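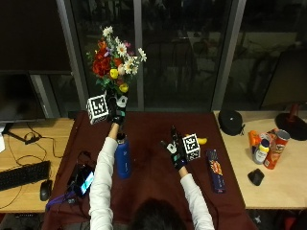
Cuaderno de laboratorio / Manipulación y buenas prácticas

4 de octubre de 2025

Retomo el cuaderno con calma, que lo tenía bastante abandonado, para dejar por escrito lo que fuimos acordando Amerley Dankwa y yo sobre las demostraciones con guantes. Ya teníamos unas normas de mayo, las que redactó Natanael Falcão cuando montamos el puesto Judstead, pero se pensaron para piezas rígidas y con el ramo se quedan cortas (¡con muchísimo cariño, Natanael, que nos han servido de maravilla!).

El ramo es un objeto incómodo en el buen sentido. Tiene rosas, margaritas y bastante hoja, y según por dónde se agarre tapa media mano. En la norma antigua decíamos «los cubos deben verse siempre», y eso, con flores de por medio, es pedir demasiado. La redacción que propongo es esta: cada cubo debe mostrar al menos una cara completa a la cámara fija en los momentos de agarre y de suelta; entre uno y otro se admite una pérdida corta, siempre que quede anotada. Amerley quería exigir 2 caras. Lo hablamos un buen rato y de momento lo dejamos como recomendación para la mano que sujeta el jarrón.

Otra cosa que quiero fijar es la velocidad. Levantar el ramo por los tallos, parar un instante arriba y bajar. Quien lleva ya muchas tomas tiende a encadenarlo todo, y luego en Zostia no hay manera de separar las fases. 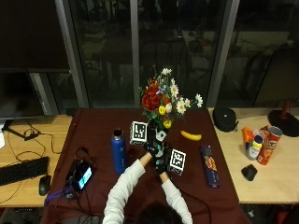 Última modificación de esta entrada: 4/10, por la noche

Sobre el jarrón: las dos manos en él cuando se recoloca con las flores dentro. Parece una tontería, pero el conjunto pesa arriba y no quiero que el archivo se nos llene de correcciones a medio camino. Si se vuelca, la toma se conserva y se marca como fallida; por favor, no la borréis, que esas también nos enseñan mucho.

Los objetos de alrededor (la botella azul, el plátano, la caja alargada) forman parte de la disposición y se tratan como tales. Se pueden cambiar de sitio entre series, nunca dentro de una serie, y el cambio va en la hoja con las iniciales de quien lo hizo. Lo mismo vale para lo que hay en las mesas de los lados.

Calibración de los guantes: al empezar y después cada 50 tomas, aunque todo vaya como la seda. La serie Schouten lleva 435 y el objetivo sigue siendo 500, así que aún cabe una calibración más antes de cerrar. Si alguien se quita un guante, aunque sea un minuto para rascarse la nariz, se repite.

Pendiente: pasar el texto nuevo a la plantilla de Inel y preguntarle a Natanael si le parece bien lo de la cara completa. También buscarle un nombre mejor a «pérdida corta», que Amerley y yo no entendemos lo mismo por corta.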